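The label goes on the tray first

My first morning at the Drerkell shed in Clolthorpe, I got told off before I'd even put my bag down. I'd wandered past a strip of yellow floor tape with a coffee in my hand, and a voice from behind the benches called out, quite cheerfully, "Other side of the line, please, and the cup stays in the kitchen!" That was Leonie Pfeiffer, who wrote most of the rule book here and can recite the rest.

I'd come to write about robots. I ended up spending most of my visit reading a ring binder, and I have to say I loved it.

The binder is called the Bench Book. It runs to 40 pages, it lives on a hook by the door, and it covers everything that has to be true before a two-armed bench is allowed to sort so much as a switch. Drerkell takes in boxes of mixed electrical parts from trade counters and clear-outs, and the arms learn to put them where they belong. The big international safety standards for industrial robots are on the shelf too, of course, and an outside assessor goes through the guarding and the stop circuits. But those documents don't tell you what colour your trays should be, or what to do with a roll of tape. The Bench Book does.

Rule one, in Leonie's capitals, is MAT BEFORE TRAYS. The mat goes down flat, and if it's creased badly enough to catch a finger it gets swapped. Then the trays: two colours only, never two of the same on one bench, with a clear gap between them. She's fierce about the gap. Crowd the trays together and the arms end up working in each other's pockets, and then you're relying on software to sort out something you could have fixed with your own two hands in a few seconds.
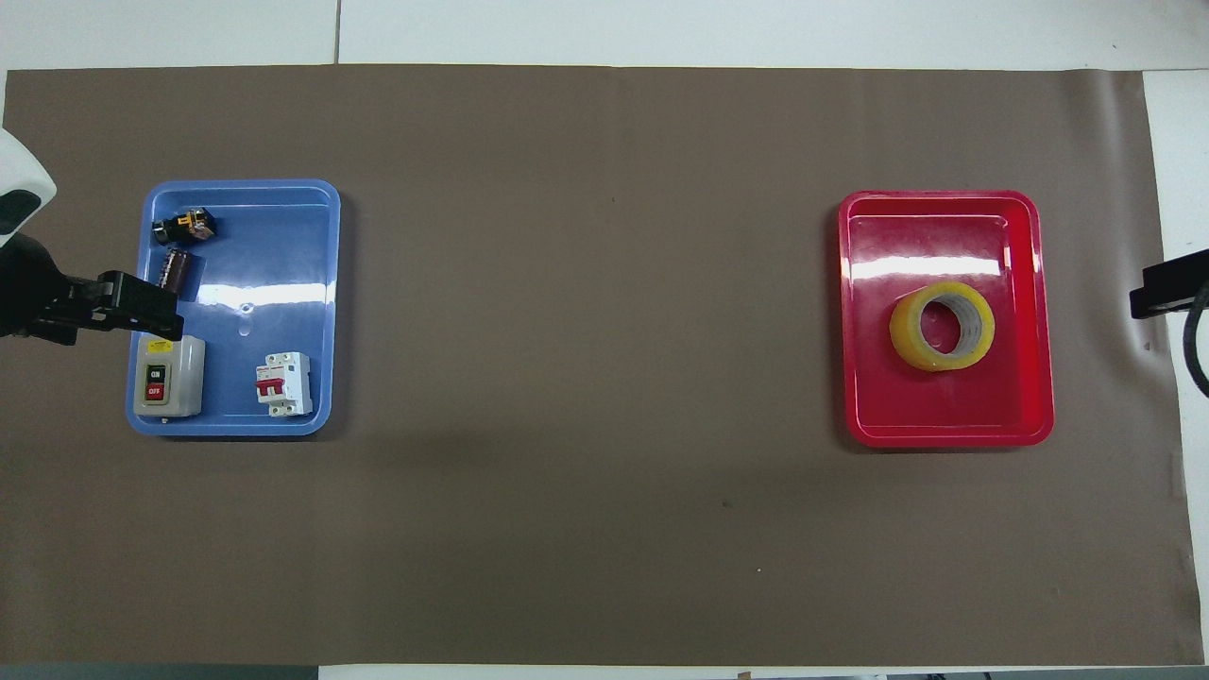 Electrical parts in the blue tray, packing tape in the red.

Then there's the section on parts, which I found weirdly gripping (sorry). Anything that can hold a charge, capacitors being the obvious one, has to be discharged and checked with a meter before it goes anywhere near a tray. Switch boxes and breakers go in with no wiring attached. You log what went in, you initial it, and a second person initials it after you. I asked whether that second signature ever got skipped on a busy arvo and Leonie gave me a look I haven't had since Year 9.

Folke Hägglund looks after the arms themselves, and his pages of the binder are shorter and a good deal blunter. Grippers are opened and closed with nothing in them at the start of every shift. Cables get a look along their whole length. Nobody reaches over a tray while the arms are enabled, and that includes Folke, who wrote it. "If you want to nudge something, you stop the bench, you walk round, you nudge it, you walk back," he told me. "It's boring. I like boring."

He keeps a fault log as well, which had passed 900 entries by May. I flicked through it over lunch expecting drama and mostly found glare. Shiny tray, shiny part, overhead lights, camera unsure what it's looking at. The fix in the book is to dim the lights over that bench and run it again, and if it happens twice more, write it up and leave it for Folke.

Not everyone loves the binder. A couple of the younger operators reckon the two signatures should be one tap on a tablet, and Wellora, the firm that buys the sorted stock, has been asking for exactly that. Leonie's not against it. She wants 100 shifts of paper and tablet side by side first, so she can see where they disagree. Dramani, a smaller outfit over the road, has borrowed the whole book and is running with it as is, minus the page about coffee.

I had a go at setting up a bench myself before I left. Mat, trays, gap, meter, initials. Leonie checked it, moved my red tray a bit to the right, and signed underneath my name.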